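Home | Products | Manuals | Spare parts | Contact

Trametti Drinks Tray — User Manual

Section 7. Placing the tray and loading small bottles

Please read this section before the first use. The tray comes ready to use, only the protective film must be removed from the border.

7.1 Choosing the place

1. Put the tray on a flat and level table. A light-colored tabletop is good, it makes the thin black border easy to see.
2. Wipe the table with a dry cloth. Small crumbs under the mesh can scratch the surface.
3. Turn the tray so that you can reach all corners. It does not need to be parallel with the edge of the table.

Note: The tray has no lock and no clips. It stays in its place by the weight of the bottles.

7.2 Loading

1. Check that each bottle is closed well.
2. Hold the bottle by the upper part and lower it straight down on the mesh.
3. Let go only when all the feet of the base are resting on the wires. Small soda bottles have a base with several rounded feet — if one foot sinks into an opening, move the bottle a little to the side.
4. Keep one kind of drink together. Orange soda can stand near the middle and cola in a corner, so guests find their drink without lifting every bottle.
5. Bottles which are waiting for their turn may stand on the table behind the tray.
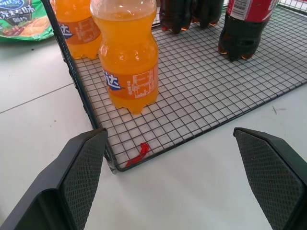
7.3 Moving the tray

1. Take off the bottles before you carry the tray. The border is low and will not stop a bottle from falling.
2. Lift with two hands, from the opposite sides.

Caution: Do not push a loaded tray across the table. The wires can leave marks, and tall bottles fall first.

Caution: Do not put glass bottles and plastic bottles side by side on the same tray.

7.4 Cleaning

Wash by hand with warm water and a soft brush. Spilled soda becomes sticky in the small openings, so clean it the same day. Dry the tray fully before you store it — flat, never standing on a corner.

For spare trays, write to Tatu Biwott at the Trametti service desk and give the part number 1001.

Text: Awuor Rotich. © 2023 Trametti. All rights reserved. | Contact | Back to top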